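Ganard Shelf Handling Project
Progress report to the Skisus fund, second reporting period
December 24, 2019

Summary

The period was given over to recording. We set out to collect 300 usable examples of two-armed shelf work and finished with 314. The station ran for 60 working days. Spending is within the agreed budget, and one item, the second station, has been moved into the next period with your office's agreement.

What we are collecting

Each example is one complete run of a short task, done by an operator who guides the two arms through it from start to finish. The learning system, which our partner Bakalis is building, is trained on these runs. It gets the camera pictures and the arm positions, and has to work out the movements from them. We do not write the movements by hand.

All the runs in this period used drinks containers and a small two-level shelf. We chose drinks because they are cheap, easy to replace and awkward in useful ways. Clear plastic and glass are hard for a camera to pick out from the background, and a tall bottle placed carelessly will knock its neighbour. A can gives the gripper very little room when another can is next to it.

Operators work from a list of starting layouts. The list says which items stand on the upper board, which go in the lower compartment and which begin on the table. Positions are changed between runs so that the system does not simply learn one fixed spot for each bottle. In the first period we did not do this well enough, and Bakalis asked us to throw out a batch in which the items had hardly moved from one run to the next. Those runs are not included in the total above.

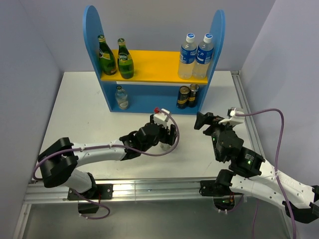 The split between tasks is uneven. Of the 314 runs, 122 involve the lower compartment and the rest use the upper board only. Work in the lower compartment is slower, as the gripper has to come in under the board at a shallow angle and the operator has less room to correct a mistake. We had hoped for an even split and will give the lower compartment more time from January.

Quality checks

Every run is watched through once by someone other than the operator who recorded it. A run is marked usable if the task was finished, no item fell over and both arms were recorded for the whole length. Runs where the operator fumbled a grasp and then recovered are kept and tagged, at the request of Bakalis, who want the system to see recoveries as well as clean grasps.

The commonest cause of rejection was a gap in the arm recordings. We traced most of these to the logging software supplied with the Dernix controller. An update in the middle of the period cured the longer gaps. Short ones still turn up now and then, and a check now runs at the end of each recording so that the operator can repeat the task straight away if needed.

Problems and delays

We lost 7 working days to repairs. A worn cable on one arm had to be replaced and we did not hold a spare. Spares for both arms are now kept at the station.

Operator training took longer than planned. New operators tend to use one arm and leave the other idle, which gives us runs of little value for a two-armed task. We have rewritten the training notes and added a practice session in which an item is passed from one gripper to the other before it is placed.

The second station has not been built. The frame has been ordered and the room is ready, but we did not want to copy the first station until the logging fault was understood.

Plans for the next period

Recording will go on at the present station, with most of the time given to the lower compartment. We will add cartons and squat jars to the list of items. The second station should be assembled in January and will start with the same layouts, so that runs from the two can be compared before they are mixed.

Bakalis will train a first version of the system on the present set and send us its results. We will include these in the next report, along with the number of attempts made and a list of the layouts that gave trouble.

We ask the fund to confirm that the unspent money for the second station can be carried forward. The revised cost table is attached as a separate sheet.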